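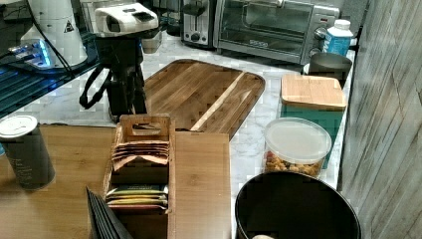
How do you look after a kitchen robot?

So the robot at Clatano is called Mendes. One arm, 4 fingers, works all day in a practice kitchen. Puts cups away, moves boxes, opens the toaster oven. Pretty good at it. But it needs looking after, same as a bike.

Peter Šindelář does that job. First thing in the morning: power OFF. Always. Even a slow arm can pinch you.

Then wiping. Crumbs are the big enemy! They get in the finger joints and teh fingers won't close right. Soft dry cloth, no water.

Next, the rubber pads on the fingertips. Like the soles on your sneakers, they wear smooth. Smooth pads = dropped cups. New ones go on after 3,000 grabs. Two little screws each, done.

Then the cable check. Peter runs his hand down the whole cable, feeling for bumps or cracks. Found one in November. Swapped it before lunch.

Last bit is called calibration (cal-ih-BRAY-shun). Big word, easy idea. The robot has to know where its own hand is. Close your eyes and touch your nose. See? You just knew. The robot has to be shown, so it touches 2 marked spots and Peter checks if it missed. If it did he fixes the numbers and trys again.

Power back on, everybody steps back, and off it goes.

Try it: what in your kitchen would be hardest to pick up with mittens on?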